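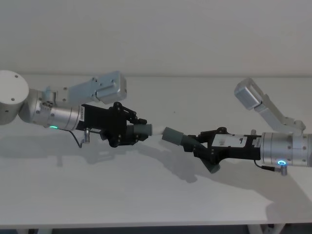
Two arms over the white table, Domis workshop, May

Print this page | E-mail this page

Progress report to the Begović Fund
Project: Evening repair and sewing courses in the Domis building
Prepared by Danica Vukčević, project coordinator

1. What was planned for this period

In our application we promised to open the ground floor of the Domis building for evening courses in clothes repair, to buy the missing equipment and to reach 120 registered learners before the summer break. We also promised to prepare a small printed handbook in simple language.

2. Courses and learners

At the end of May we had 134 registered learners, a little more than the plan. Most of them came to the beginners' course, where they learn to change a zip, to shorten trousers and to close a hole in knitwear. The advanced course started three weeks late. The teacher we had agreed with took a full-time job in another town, and it was not easy to find a person with the same experience. Zlatko Todorova accepted to take over the group and he has kept it until now. He worked many years as a tailor and the learners like his way of explaining, although he speaks fast and some of them asked for written notes.

The Eris group, for people who are new in the country, meets in the morning. We did not plan this in the application. Several mothers told us that the evening is not possible for them, so we moved one of the four weekly classes to 9.30. Attendance there is good but it goes down in the school holidays.

3. Equipment and room

We bought six sewing machines, one overlock machine and two ironing boards. The second overlock machine is ordered, but the supplier Nuleo has changed the delivery date two times. They now promise it for the second half of June. Until then the advanced group shares one machine, and this makes the lessons slow.

The light in the room was a problem already last winter. The electrician put in new lamps along the window side. The wall by the door still has only one old lamp, and dark fabric is difficult to sew there in the evening. We ask you to allow us to use the remaining money from the line "transport" for this work.

4. Handbook

The text of the handbook is finished and two learners have read it for us. They found several words which are clear for a tailor but not for a beginner - "selvedge" and "ease" for instance - and we have added a short word list at the end. The first print will be 300 copies. We wanted more, but the price of paper went up after our application.

5. Money

From the grant of 3000 euros we have spent 1524 euros. The largest part went for the machines. Thread, needles and zips cost less than we expected, thanks to a donation of fabric and thread from a closed shop. The receipts are in the attached folder, numbered in the same order as in the table.

6. Next steps

In the next period we will print the handbook, finish the lamps if you agree with the change, and hold an open afternoon where people can bring one piece of clothing each. We still need a second teacher for the autumn. Please send us your answer about the transport line before the end of June, so that we can confirm the date with the electrician.

Print this page | E-mail this page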